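Skalcombe Site – Equipment Safety Meeting
Minutes of the meeting held 14 Jun 2019

Present: Menaka Munshi (chair), Dinesh Gunawardena (minutes), shift leads from the Trendley and Wevmont teams
Apologies: Jayasinghe maintenance desk

1. Minutes of the last meeting
Approved without changes.

2. Gripper fault, Trendley team
Mr. Gunawardena reported that a right-hand gripper stopped closing fully during a cloth-wiping task. The fingers stayed open by a small margin and the fault was not flagged on the display. The operator stopped work and reported it to the shift lead. No injury occurred. The unit had logged 618 hours – its last inspection was at 525.

The team reviewed its recordings and withdrew 885 of them from the delivery set. Ms. Munshi asked that they be kept in storage until the cause is confirmed.

Action: Jayasinghe to strip and test the unit and report in writing.

3. Cables and floor space
The Wevmont lead noted that two operators working in a small bathroom leave little room for power strips and cables. One trip was recorded in the incident book. It was agreed that cables must be routed along the wall and that bags are to be left outside the work area.

4. Seated work at low cabinets
Members discussed posture and cable slack for operators working from a stool.
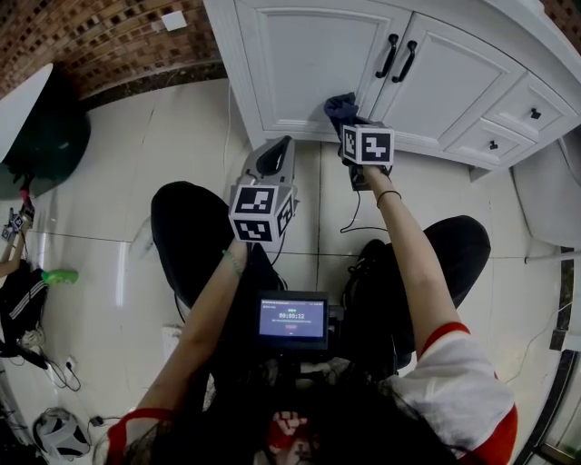
5. Inspection interval
Agreed that grippers will be inspected every 500 hours until the Jayasinghe report is received. The interval will be reviewed in September.

6. Any other business
None.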